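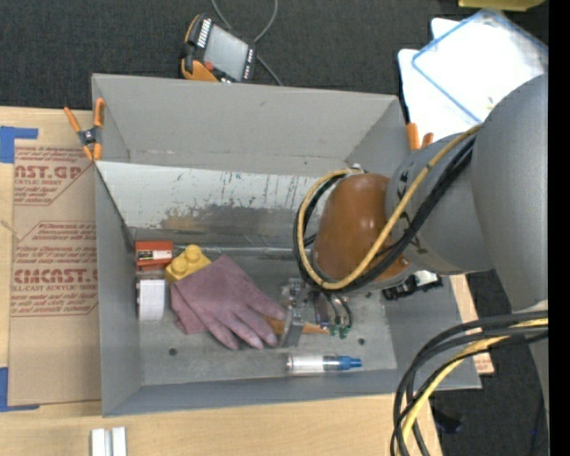
Wuva mixed-bin picking cell, demo unit
Print this page | E-mail this page

Open day, September 2022. Doors at 2, last run at 6. Bring your own parts, small ones please. No booking needed for groups under 8.

What you get: arm, two-finger gripper, cabling, handheld pendant, one day of setup at your site. Bin not included, most people have their own allready. Order no. 2189.

Runs are led by Somtochukwu Nwankwo. Ott Mets does the software side, ask him about grip force and re-tries. Pricing questions to Kristaps Raudsepp, quotes go out by e-mail the week after. 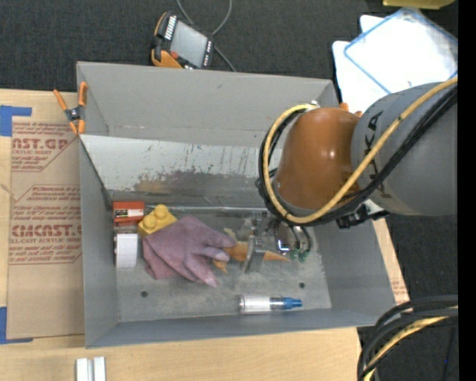

Mixed parts are the whole point of the cell. Single-part bins, fine, plenty of machines do that, and Bilia will sell you one cheaper. We load awkward stuff on purpose. Soft next to hard, flat next to round: a glove lying right up against a toy carrot, a roll of tape, a clear syringe with a blue cap. Sloped walls too, so things end up at the sides. Want a different mix, tell Said Sqalli before your run and he will swap it over.

Not suitable for food, liquids or anything sharp. Visitors stay on thier side of the table while the arm is live.

Spec sheet on request.

Print this page | E-mail this page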